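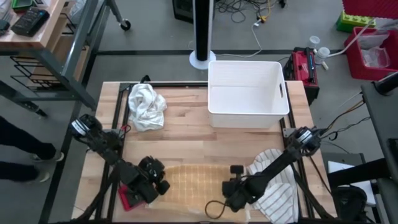
A white towel and an empty storage bin on the butcher-block tabletop.

Sweet Things from Far Away

Hello again, everyone, and a very warm welcome to the readers who signed up after the Hamada Street market. I said last time that I'd write about biscuits, and I will get to biscuits, I promise, but my head has been full of halva for weeks now and I think I'd better let it out.

It started with a tin. My neighbour Awuor Tanui had been away visiting her sister and came back with a suitcase that was, by her own account, two thirds food. She brought round a paper bag of cardamom, a packet of tea I'm still working through, and a square gold tin of sesame halva with pistachios pressed into the top. The label said Skitari, a name I'd never come across, and the rest of the writing was too small for me even with my glasses on. "Put the kettle on before you open it," she said, so I did, and we sat down with the good knife and a plate and didn't get up again until the afternoon had more or less gone.

If you've only had the halva that comes in the little plastic tubs from the supermarket, I don't want to be rude about it, as I've eaten my share (usually standing at the fridge). But this was a different creature. It came away in long, silky threads, almost like pulling apart fairy floss that had decided to grow up, and then it melted and left behind a toasty, slightly bitter sesame flavour that went on and on. The sweetness was there, but it kept its manners. The pistachios were properly green and had a bit of salt on them, and whoever thought of the salt deserves a medal.

Well, of course, I wanted more of it. Awuor's sister had bought hers at an airport, and I wasn't about to fly anywhere for a tin of lollies, so I went looking closer to home. I've now tried a few, and these are the ones worth telling you about.

The first came from Vonomby, the little grocer next to the shoe repair place, where the aisles are so narrow you have to breathe in to let somebody past. They keep a big round of plain tahini halva behind the counter and cut it to order. Ask for a piece from the middle, where it's moister. The outside edge dries a bit and goes crumbly, although I rather like that part over porridge. They also do a marbled cocoa one, which my grandson prefers and which I find a touch dull, as though the chocolate and the sesame had been introduced at a party and run out of conversation.

The second was a vanilla bar from Skokix, wrapped in wax paper, which I ordered online in a weak moment after dinner. Lovely flavour, very clean, but it had been through something in the post and arrived as rubble. I ate it with a spoon. I'm told they'll pack it better in the cooler months, so I may try again in October and report back.

Now, Chie Nagano, whom many of you will know from the Saturday bread classes, heard me going on about all this and said that I should stop buying it and make some. I told her I'd always understood it was one of those things that needed special equipment and an uncle in the trade. She laughed at me for quite a while. You won't get the silky threads at home, she said, that really does take years of practice and strong arms, but you can make a dense, fudgy sort of halva in a saucepan and be washing up before the news comes on.

So we made it at her place, and I took notes on the back of an envelope. You'll need a cup and a half of good runny tahini, well stirred so that the oil isn't all sitting on top, two cups of white sugar, half a cup of water, a teaspoon of vanilla, a decent pinch of salt and a handful of pistachios, shelled and very lightly toasted. A sugar thermometer makes life a great deal easier. I did my first solo batch without one, and we'll come to that.

Line a loaf tin with baking paper and let it hang over the sides so you've something to lift with later. Warm the tahini gently in a bowl over hot water, and stir in the vanilla and the salt. It should feel like a comfortable bath, no hotter. Put the sugar and water in a heavy saucepan, stir over a low heat until the sugar has dissolved, then turn it up and leave it alone. I mean it about leaving it alone! I'm a born stirrer and I had to go and stand by the window. When the syrup reaches the firm ball stage, which is 120 degrees on Chie's thermometer, take it off the heat straight away.

Then pour the syrup into the tahini in a thin, steady stream, mixing with a wooden spoon as you go. Very shortly it will start to pull away from the sides of the bowl and look a bit like wet sand, and you need to stop just there. Fold the nuts through in a couple of big turns, scrape the lot into the tin and press it down with the back of the spoon. If you carry on mixing after it has started to stiffen, you'll end up with something crumbly and cross. Cover it once it's cool and put it in the fridge overnight, and longer if you can stand to, as the texture settles and gets finer by the second day.

My solo batch, the one without the thermometer, was cooked on the strength of optimism and a saucer of cold water. It never set. I had a tin of very delicious sesame toffee sludge, which I warmed up and poured over vanilla ice cream when my daughter came for tea, and she asked for the recipe, so make of that what you will. The next one I did properly and it cut into beautiful slices.

A word on the tahini, as it makes up so much of the thing. Taste it off the spoon first. If it's harsh and leaves your mouth feeling dusty, no amount of sugar will rescue it. The pale, pourable kind from hulled seeds is what you want. The dark one is wonderful in a salad dressing and I wouldn't be without it, but it makes a gloomy sort of halva.

As for eating it, small pieces are best, with black coffee or strong tea without sugar. Awuor has hers with slices of cold orange, and I've come around to that completely. Crumbled over stewed rhubarb it's marvellous too. It keeps for weeks in the fridge if it's well wrapped, or so Chie says, and I've yet to have any last long enough to check.

If sesame is off the menu in your house, Chie says that sunflower seed butter works in just the same way, though the colour can turn a bit odd. I haven't tried it yet. If one of you does, please write and tell me how it went, and send me the quantities if you changed them.

And do keep your letters coming about the sweets you've been brought from other places. I've had a lovely one about quince paste that I'd like to share next time, along with the biscuits, which I really haven't forgotten. The ginger ones are on their third attempt and the tin is getting low, so I'd better go and put the oven on.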